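GRASTODERO HOUSE RESIDENTS' ASSOCIATION
Minutes of the General Meeting
September 1, 2018
Second floor lounge

In the chair: Wendelin Pichler
Minutes: Hutapea
Apologies: Lurkine (arrived during item 3)

1. Minutes of the April meeting

Approved with one correction. Item 6 should read "the dryer was reported as repaired," not "the dryer was repaired." Tesow asked that the difference be noted. It is noted.

2. Matters arising

The hallway light outside the mail room is still out. The chair has written to the management office twice and has one reply, which thanks him for his patience. He does not feel he has shown any.

The bike rack quote has not come in. The chair was told in April that it was on its way. Left on the agenda, although Tesow asked what the point was.

3. Trash and recycling in the rooms

The main business of the evening. The management office sent a letter in August proposing that every resident sort trash inside the room, using two bins, and carry each to the matching container in the yard. The letter says this will cut the building's hauling bill, now $900 a month, by a third. That would be $300. No working was attached.

The chair read the letter aloud. Tesow asked where the one-third figure came from. The chair said he had asked the same thing and was told it was "in line with other buildings." Tesow asked which buildings. The chair did not know and doubts the office does.

Hutapea said the rooms are small and most people have one bin, kept wherever there is floor for it. A second bin would end up in the doorway or in the closet.
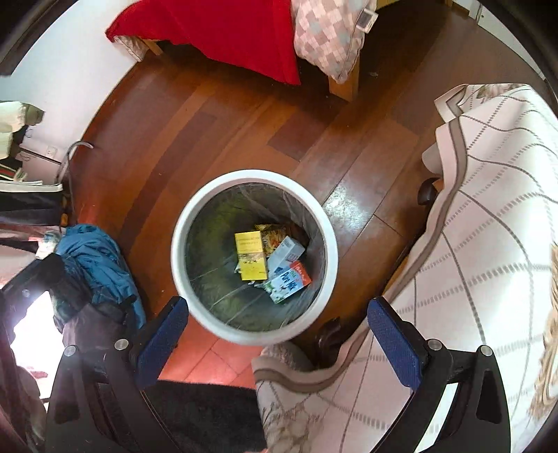 Room bin with liner, packaging only (item 3).

Discussion followed. Hutapea pointed out that what was in it was all packaging: boxes, a wrapper, a milk carton. Under the office's chart the boxes are paper and the wrapper is trash. The carton is listed under paper on page one and under "mixed containers" on page two. The chair said he had read both pages several times and could not say which one wins.

Lurkine, arriving, said the carton should be rinsed, flattened and put with paper, and that this was how it worked in the last place she lived. Tesow asked whether the hauler had ever confirmed taking cartons with paper here. Lurkine said she assumed so. The chair asked that assumptions be kept out of the notice to residents.

Liners were raised next. The chart says no plastic bags in the paper container. Residents who line their bins would have to tip out the contents and take the liner back upstairs, or throw it in the trash container. Lurkine thought people would get used to it. Hutapea thought people would throw the whole bag in with the paper, as happens now. Several residents agreed with Hutapea, one of them on the grounds that she does it herself.

The office has offered to supply second bins at a total cost of $3000, to be charged to the house fund. Tesow did the sum out loud: if the saving is real, the bins pay for themselves in ten months. If it isn't, the fund is short $3000 and everyone has an extra bin. He would like to see one hauling bill before spending anything. The chair said he has been asking for a hauling bill for as long as he has been chair.

Lurkine asked that it be recorded that she supports sorting in principle and finds the tone of the discussion negative. Recorded.

Decided:
No money for second bins until the office shows the hauling bills and explains the one-third.
The chair to ask the hauler directly, in writing, where milk cartons go.
Residents who want to sort may do so with one bin and a paper bag.
Carried. Lurkine abstained.

4. Room 108

Still being used by the office as storage. It was promised back to residents as a study room. The chair was shown in last week and saw stacked chairs and a carpet cleaner. The office says the room will be free "this fall." Tesow asked for the year to be specified. The chair will ask.

5. Floor mats

The office wants mats inside the room doors to protect the floors. Hutapea said many residents already have their own and asked who would pay for new ones. The letter does not say. Taken to mean the residents. No action.

6. Any other business

A resident asked whether the laundry prices were going up again. The chair has heard nothing, and said that in his experience this means yes.

Lurkine offered to make a one-page sorting guide with drawings. Accepted, provided it goes out after the hauler answers and leaves cartons off until then.

Next meeting to be announced once the office replies to item 3. Tesow asked what happens if it doesn't. The chair will call one anyway in six weeks.

Meeting closed at 9:10 p.m.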